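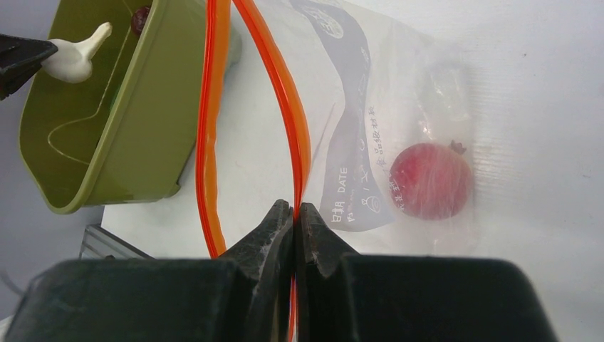
You're going to lose the names before you lose the seeds, one saver wrote on the back of my consent form, and I've been arguing with that sentence ever since.

June
Fuseini Amissah

4. What people write on saved seed

4.1 The labels themselves

So let me get to the labels, which were supposed to be a side dish in this project and ended up eating most of my spring. I had gone to Gormont and Gornusside to ask why home gardeners keep seed from one year to the next when a fresh packet costs less than a cup of coffee. I came back with answers to that (section 3), but I also came back with a great big spreadsheet of handwriting. Seventeen households let me go through everything they had put away, and between them they had 3,132 separate containers of seed. I typed up every label. Spelling mistakes, coffee rings, crossed-out years and all.

By "label" I mean any writing on or inside the container that the gardener told me was about the seed. That includes the obvious stuff, a name and a year, but it also takes in a folded note, a name scratched into a jar lid, and in one kitchen a piece of masking tape that had clearly lived on a casserole dish before it moved to the beans (it still said "350 for an hour"). I did not count printing from a factory unless somebody had added to it by hand. A reused envelope from the electric company is an unlabeled envelope as far as I'm concerned, at least until someone writes "squash" on it.

The containers were a mixed bunch, too. Coin envelopes were the favorite in Gormont, and in Gornusside people leaned toward jars and zip bags, with the odd pill bottle. 

Figure 1. Clear plastic zip bag with an orange closure.

I had a hunch going in that the container would drive the label. Paper invites a pencil and plastic doesn't, or so I figured, and I wrote two whole pages of predictions on that basis. I'm leaving them out of the paper. Gardeners who wrote long labels wrote them on everything, and if a surface wouldn't take ink they tucked in a slip of paper. Gardeners who wrote "tom." wrote "tom." on lovely cream stationery.

4.2 Names, years and everything else

What goes on a label, then? A name for the plant, nearly always. After that it gets messy fast, and I went back and forth on how to sort it. My first scheme followed the swap form used at Skarnell, where you fill in crop, variety, year and grower in that order. It made a very tidy table and it threw away most of what I found interesting, so I dropped it.

The trouble is that the Skarnell form treats a variety name as a fact about the plant. Plenty of my labels treat it as a fact about a person or a spot in the yard. "Fence beans." "The good ones from Dad's." "Church lady pepper." I sat at a lot of kitchen tables asking what the real name was, and I cringe a bit when I play back those recordings. You can hear people being patient with me! The fence bean had a catalog name once, sure. Its keeper had grown it along the same fence for so long that the catalog name had dropped off, and if I'd told her what it used to be, I don't think she would have written it down.

The Kyei bean is the case I keep coming back to. It's a speckled pole bean, brown on tan, and it turned up in both places. In Gormont it was "Kyei" on every label, spelled the same way each time, with a year. In Gornusside the very same bean (I grew them side by side and so did the neighbor who helped me, and we couldn't tell them apart from seedling to dry pod) went by whoever had handed it over. One household's label had the last giver's name. Another had that household's name. You could follow the bean down the road that way, house by house, until you hit a jar where the writing had faded and the trail quit.

I find that wonderful, and I also want to be careful with it. It would be easy to say that Gormont people care about plants and Gornusside people care about neighbors, and a version of this section said pretty much that. A colleague wrote "oh come on" in the margin. Fair enough. Gormont has had a formal swap for years, with a sign-in table and a form, and people who swap with strangers need a name that strangers can use. Gornusside gardeners mostly hand seed over a gate. If you already know who gave it to you, and so does everyone who might ask, the giver's name does the whole job.

4.3 Labels that talk back

My favorite group is the smallest one. Fifty-one labels were written as an instruction or a warning, and they read like notes left on a refrigerator. "Do NOT plant near the sweet ones." "Start early this time." "Try again, it was the dog's fault." I call these talking labels, for want of something more dignified.

Who are they talking to? I asked every gardener who had written one, and the answer was mostly "me." Several of them laughed and said next year's me, the one who never listens. There's a fair amount of writing on shopping lists and diaries that would call this memory on paper, a way of storing what you can't be bothered to carry in your head. I'd agree with about half of that. The shopping list gets thrown out once the shopping is done. A talking label gets read in March by someone cold and hopeful, who wants very badly to plant the peppers next to the sweet ones, and it has to win an argument. The capital letters aren't there to help anybody remember.

Some were addressed to other people, though, and those were harder to talk about. One woman in Gornusside had put up her marigold seed with a note that began with her daughter's name and told her which month to sow. The daughter lives in an apartment and doesn't garden. I asked if the daughter knew about the note. Not yet, she said, and put the kettle on, and we moved to the squash.

4.4 Seed without a name

Which brings me back to the consent form, and to losing the names. Every household had some unlabeled seed, and I expected people to be embarrassed by it. A few were. Most weren't bothered at all, and quite a few had a system. One man sowed all his mystery seed in a single bed at the end of May and called it the surprise party. Others could tell me what a blank envelope held by where it sat in the box, and when I checked the easy ones against the seed inside, they were right. Order was doing the work that writing does elsewhere. I moved a stack of envelopes to make room for my recorder, early on, and was asked very politely to put them back the way they were. I did not make that mistake twice.

This matters for anyone planning to survey home seed collections by label, as a couple of regional inventories now do. An inventory that skips the blanks will miss seed that its keeper can identify perfectly well, and it'll record "fence beans" as missing data. I'd like to see a box on the form for where the container is kept, and another for who it came from. It's more typing. I've done the typing, and it isn't that bad with the radio on.

As for the saver and the sentence on the form, I don't think it holds for the Gornusside beans, where the name changes at every gate and the bean carries on fine. It may well hold for the marigolds. I've got no second year of data on either, and the spreadsheet can't tell me whether a label was lost or just never needed. Section 5 looks at the envelopes where I do have a second year, all of them from Gormont, all of them peppers.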